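Flostura open day: who else went?

Forum: Automation & Robotics > Events and Meetups

gearloose
Posted September 16, 2020

Just got back from the open day at Flostura's Vesholm building and I have to write this down while I still remember it. What a great afternoon! They kept the groups to 13 people, everybody masked, and you got 60 minutes inside with the staff walking you from station to station. I figured it would be a slide show and a big yellow arm waving behind a fence. Nope. Most of it was grippers, up close, on ordinary tables, and they let you ask whatever you wanted.

The part I keep thinking about is soft stuff. Bags, film, cloth, anything that changes shape when you touch it. I've spent years around machines that pick up nice rigid boxes and I had no idea how much thought goes into picking up one lousy plastic bag.

Anyone else here get a slot?

wirenut_88
I was in the group right before lunch. Agree on the bags. I liked the conveyor room more, though. The Wike sorter is loud but you could stand right beside the guard and watch the diverters fire. My kid would have stayed there all day if they'd let us.

gearloose
Oh man, the sorter. We only got a few minutes there because somebody in our group had a LOT of questions about belt tension (it was me).

pallet_jack
Not trying to rain on it, but grippers holding bags have been at every show I've gone to in the last ten years. A person can grab a bag in half a second with their eyes shut. What's the hourly rate on these things? Did they give a number?

gearloose
They did for the sorter, 2,000 parcels an hour on the small line. For the bag table, no number. The guy running it said it's a hand design project and they aren't at the point of quoting rates. I thought that was a fair answer.

pallet_jack
That's what they say when the rate is bad.

mossyrobot
Or it's what they say when it's a hand design project. Not everything at an open day has to be a product. I'd much prefer to see the work in the middle than another finished cell with a logo on it.

Question for the OP, how many fingers on that one? The Iveck hand I used in school was a plain two-jaw thing and it was terrible on bags. It pinched one fold and the rest flopped over.

gearloose
More than two! Two long ones in front and a shorter pair behind that press from the other side, so the bag gets squeezed from both directions. There are more finger parts off to the sides too. I got one good picture at the table, posting it now.
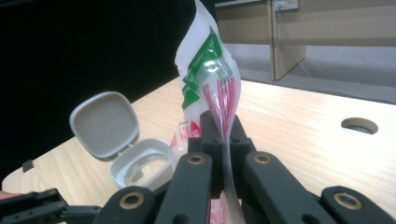 Bag table, Vesholm. Look at the brass-colored bushings in the black fingers.

mossyrobot
Oh nice, that's closer than I expected. Thank you! I like seeing the screw recesses and all. And the bag is standing straight up with the top twisted to a point, which my old two-jaw would never have given me.

wirenut_88
Those metal rings are what I was trying to describe to my wife and failing. I'd love to know if they're pivots or just mounting points. Can't tell from here.

pallet_jack
OK, it's a good picture and I like the hand. I still want to see it do 200 bags in a row with a stopwatch running. That thin shiny plastic is slippery, and one crumpled bag is not the same as the next one. Holding it is the easy half. Letting go of it where you want it is where ours always fell apart.

gearloose
No argument on the letting go. I asked about that and got a long answer about static that I only half followed, so if anybody here knows that side please jump in. I'd read a whole thread on it.

beltdrive_beth
We run film packs at work and static is a monster in the winter. An ionizer bar helped us a lot. Humidity helped more. Did they have anything like that set up?

gearloose
Not that I noticed, but I wasn't looking for it. I'll ask next time.

beltdrive_beth
There's a next time?

gearloose
Yes! They're planning another one in December, same building, sign-up through their site when it opens. Small groups again. I'm going for sure, and I'm going to keep my mouth shut about belt tension.

wirenut_88
I'll believe that when I see it. Put me down for December too.

pallet_jack
Fine, I'll come. I'm bringing the stopwatch.

mossyrobot
If you time it, post the numbers, good or bad. And somebody please find out about those bushings.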